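How does a robot learn to work in a home?

Think about your own living room. Is it the same as your friend's living room? Probably not. Your sofa is in another place, and your toys are different too. For a robot, this is a big problem.

Khoa Nghiêm and Thu Hứa study this problem in a project called Lidico. They wanted to know what helps a robot more: many tries in one room, or a few tries in many rooms.

First, people guided the robot's arms and showed it how to do small jobs with clothes and hangers. One such try is called a demonstration. The team made two groups of 600 demonstrations. The first group came from one room only. The second group came from 28 different homes.

Then both robots went to a home they did not know. The robot that learned in many homes did the job better. It had already met many kinds of floors, sofas and lamps, so a new room did not confuse it so much.

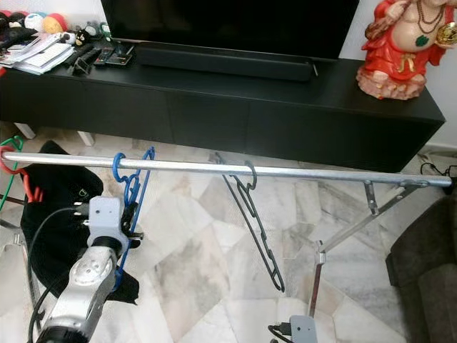

One living room, two views.
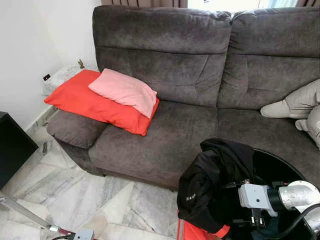
Can a robot learn from only one demonstration?

Usually it needs many more. One demonstration shows only one way to do the job, and next time the shirt can lie in a different way.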